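Skamholm Chores — data card, release 4

Short episodes of household tidying, recorded at the Drernodcombe site. The aim is to check whether a two-finger gripper can do the jobs a person does without thinking. Present answer: some of them, slowly.

Task family: small objects and soft containers. Sand timers come in a pile and are handled one at a time.

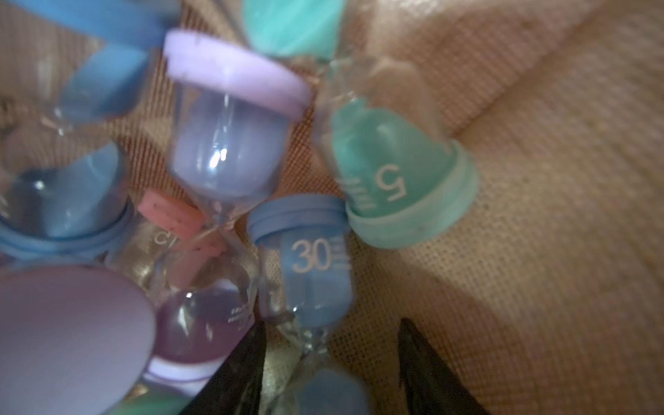 Clear plastic is hard on the Proketti depth filter — use the color stream. Labels give the object and the grasp outcome.

Cloth tasks are scored separately. The Bellamy baseline handles rigid items better than fabric, and bag episodes need some 7 attempts per success.

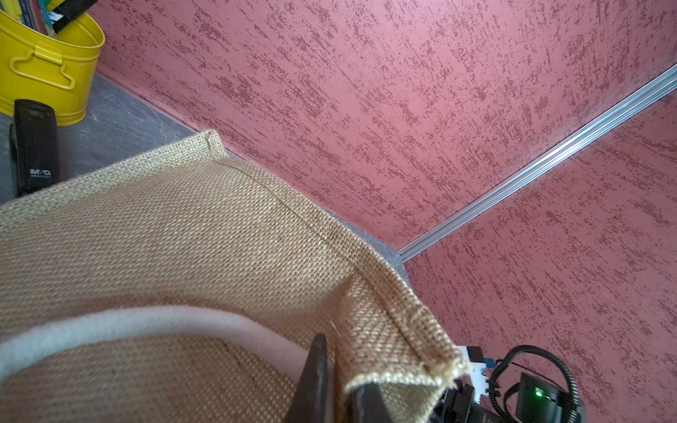
Wrist view: gripper holding the hem of a burlap bag.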